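Reviews > Kitchen > Tableware > Gistora Everyday plates and cups

Print this page | E-mail to a friend

Gistora Everyday tableware: eleven weeks of daily use
Reviewed by Athina Stamatopoulos, 19 February 2025

We replaced our old crockery before Christmas. Most of it had come from two different flats and none of it stacked. I wanted something plain, cheap enough to add to later, and light enough that my father-in-law could carry a full plate to the table with one good hand. After looking at Prikorance, which was nicer but sold only in boxed sets, I bought Gistora Everyday.

The range is small. There is a dinner plate, a side plate, a bowl, a round cup with a handle and a serving dish that I didn't buy. Everything is sold singly. I ordered six of each of the first four, and the order came to £93 with delivery. It arrived in two boxes on different days, with the bowls in the second one. One bowl had a chip in the foot. I sent a photograph and the shop posted another without asking for the chipped one back, so I now have seven and keep screws in the spare.

The weight was the first thing I checked. Our old dinner plates were heavy restaurant ones and weighed 503 grams each on the kitchen scales. I don't have a figure for the Gistora plate because the scales have since died, but the difference is plain as soon as you pick one up. A stack of six goes up to the high shelf without any trouble. The rim is low and slightly raised. It gives your thumb something to hold, and it keeps gravy on the plate if you don't overfill it. Soup or a very wet curry needs the bowl.

The plates come in light grey, cream and a dark blue that Gistora calls Harbour. I have the grey and two of the cream. The cream shows tomato stains if it is left overnight. They do come out, but it takes a paste of bicarbonate and a bit of rubbing. The grey hides more and I would buy all grey another time.

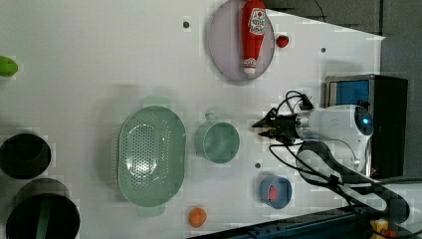 Light grey plate and green cup on a white table.

The cups are the weak part of the range. They are a good size for water or juice and they stack well. With tea in them they are too hot to hold for the first few minutes, and the handle is not much help. My husband went back to his old mug on the second day. The children use the cups for everything else and like them. If you mostly drink hot drinks, buy two and see how you get on.

Knife marks are what I get asked about most. Zaid Kassab reviewed the cream plates on this site last year and found grey lines on his after a month. I have the same lines on my cream ones and can't see any on the grey, though I expect they are there. Oven cleaner and wire wool are both a bad idea. A drop of the Brisico cream cleaner on a damp cloth took most of the lines off, and the surface still looks the same as the plates I hadn't treated.

All of it goes in the dishwasher. We run ours every evening on the ordinary programme, and once a week on the hot one. The bowls have a deep foot that collects water, so they need tipping before you open the top basket or everything underneath gets wet again. The dinner plates fit our narrow slots, which the old ones did not. The side plates are a little small for the slots and lean over on each other. I have stopped putting two next to each other.

In the microwave the plates stay cool enough to lift out with bare hands after a couple of minutes. The bowls don't. Use a cloth.

Breakages so far are one side plate, dropped on tiles from worktop height. It broke into four large pieces, easily swept up. A cup went over the same week and landed on the mat with no damage. My sister-in-law bought the same cups when they first came out and has lost one in two years.

Buying replacements is straightforward for now. The grey and cream were both in stock at Kouris when I looked last week, and a single side plate cost less than the postage. The blue was out of stock with no date given. I asked the shop whether the shapes were going to change and the man on the phone didn't know.

There are things I would alter. The bowl could do with being wider, as pasta ends up in a heap. The sticky label on the underside of each piece leaves glue behind, and it took more than 20 minutes with warm water and oil to clean the whole order. The cup needs a cooler handle, or at least a thicker wall.

For the money I am pleased with the plates and would buy them again. The bowls are fine. I would leave out the cups unless you have children, and I have ordered two more grey dinner plates for when we have people round.

Good points: light, stacks well, sold singly, fits narrow dishwasher racks.
Bad points: hot cups, stubborn labels, cream stains.

Plates: 4 out of 5
Bowls: 3 out of 5
Cups: 2 out of 5

Kitchen | Tableware | Cookware | Storage | Small appliances | Contact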